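Drakby Technical Evening School
Electrical Fittings 1, Handout 4: Identifying loose parts before assembly

This handout goes with the second bench session. Read it before you come in. You will need the part list from Handout 2, a pencil, a soft cloth and a steel rule.

1. What the session covers

Most mistakes in a first assembly are made while the parts are still on the table. A breaker gets taken for a switch, or a plastic bracket is turned the wrong way round and forced. In this session nothing is wired and nothing is connected to a supply. You look at each part, name it, write down its features and set it back.

Work on a plain light surface. Dark parts show up well on it, but white ones do not, so look for their shadows when you check that the table is clear. 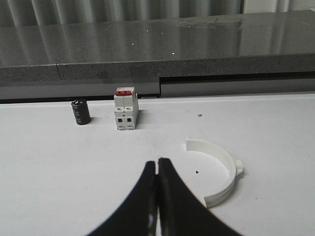
Figure 1. Two-pole miniature circuit breaker with a red toggle, and a white semicircular clip standing on its edge.

2. The miniature circuit breaker

A breaker of this kind is a modular block with a stepped front. The number of poles can usually be read from the body. On a two-pole unit a vertical groove separates two matching halves, and the toggle spans both of them, so both poles switch together.

Record the following on your sheet:

Number of poles
Color of the toggle
Number of screw holes on the face
Position of the terminal openings
Any rating printed on the body

If the printing is too small or worn to read, write "not legible". Do not copy a rating from a neighbor's breaker. The Skirkoso and Atanasov units in the stock drawer have similar bodies and are not all rated the same.

The toggle position on a loose breaker tells you nothing about a circuit. Get used to checking it anyway and noting it down.

3. Small cylindrical components

Small black cylinders are often electrolytic capacitors, but shape alone does not settle it. Look for a printed capacitance, a voltage and a polarity stripe. If you find none of these, enter the part as "cylindrical component, unidentified" and move on. Stand it upright so that it does not roll.

Anything marked as a capacitor must be discharged by the instructor before you touch the leads.

4. Curved plastic parts

These give the most trouble. A clip, a bracket and a segment of a ring can look alike from one side, and the features that tell them apart may be on the far side. Turn the part over at least once.

Go along the whole curve and note:

Whether the edge is flat or has a raised rim or lip
Whether there is a tab, and if so whether it has a hole
How each end is finished
Any fitting attached to the curve

A hole in a tab is usually for a screw. Measure it with the rule and write the figure beside your sketch. Do not try screws in it to find the size, as the plastic marks easily. 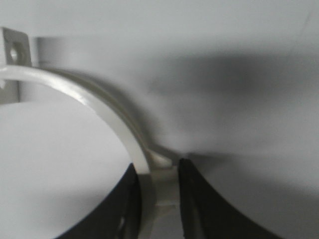

5. Sketching the part

Draw the outline once from above and once from the side. Full size is best. Mark the inside of the curve with a letter I and the outside with a letter O, and use the same letters in the assembly notes. Shade only the rim. A sketch with too much shading is hard to read later.

White plastic under a bright lamp loses its edges. Turn the part until the rim throws a shadow, then draw.

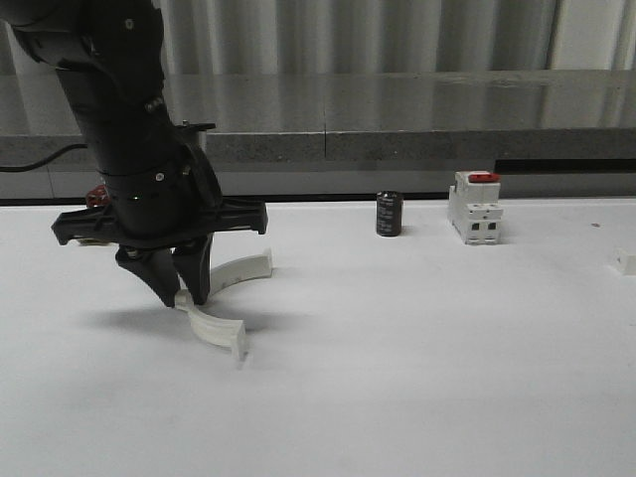 Figure 3. Curved part with a raised rim, lying on the table. Note the squared ends.

6. Before you leave

Return all parts to the Ilari tray, stock number 1175. Hand in your sheet with both sketches. Unidentified parts are not marked down, but blank lines are.

Reading for next time: Handout 5, sections 1 and 2, mounting on rail.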